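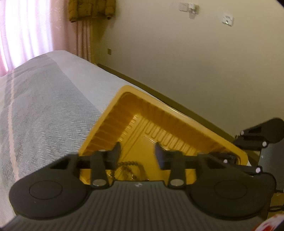
4. Ensinar uma tarefa com as garras de mão

Neste capítulo vai mostrar ao sistema Prellico como se faz um trabalho, fazendo-o com as suas próprias mãos. Leia as secções 4.1 e 4.2 até ao fim antes de pegar nas garras, de preferência com um café ao lado, e só depois comece a gravar. Quem fez o capítulo 3 na quarta-feira e só agora volta ao manual deve repetir a calibração, que demora pouco.

4.1 Preparar a gravação

1. Carregue as duas garras até a luz ficar fixa e ligue primeiro a esquerda, depois a direita.
2. Abra o Kaketti no computador e escolha "Nova tarefa". Dê-lhe um nome que outra pessoa da equipa consiga perceber daqui a uns meses (a Lærke Oddsson ainda hoje nos fala de uma pasta chamada "teste bom 2").
3. Feche e abra cada garra por completo, 3 vezes, devagar. O valor de abertura no ecrã deve chegar a 101 com os dedos totalmente abertos. Se parar antes, volte à secção 3.4.
4. Passe os cabos por trás do antebraço e prenda-os com a fita fornecida.

Nota: a luz de uma janela não impede a gravação, mas evite que o sol bata diretamente nas lentes.

4.2 Gravar as demonstrações

5. Comece com as garras abertas e paradas sobre a zona de trabalho e carregue no pedal. Espere pelo sinal sonoro.
6. Faça a tarefa com calma, num só gesto contínuo sempre que puder. Uma boa demonstração dura até 18 segundos; se a sua for mais longa, divida a tarefa em duas.
7. Se um objeto lhe escapar, apanhe-o e continue. Estas recuperações são muito úteis ao treino, por isso não as apague!
8. Volte à posição aberta e carregue outra vez no pedal.
9. Mude um pouco a disposição dos objetos e repita até ter 70 demonstrações aceites.

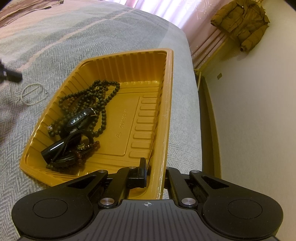
Objetos finos e enredados pedem mais paciência do que caixas ou copos, e convém deixá-los para quando já se sentir à vontade com o pedal. Escolha um ponto de pega e aproxime os dedos na vertical, sem pressa nenhuma. Num monte como o do tabuleiro dourado, em que o fio comprido de contas escuras dá várias voltas e tem um pendente oval preto por cima, levante primeiro o pendente e só depois o fio. Uma peça já separada, como a argola de continhas brancas sobre a manta, serve bem para os primeiros ensaios.

Atenção: não puxe um fio preso com as duas garras ao mesmo tempo. Pode partir o fio e desalinhar os dedos.

4.3 Rever e enviar

10. No Kaketti, veja cada gravação do princípio ao fim e marque "Aceitar" ou "Repetir".
11. Carregue em "Enviar" e mantenha o computador ligado até aparecer a palavra "Concluído".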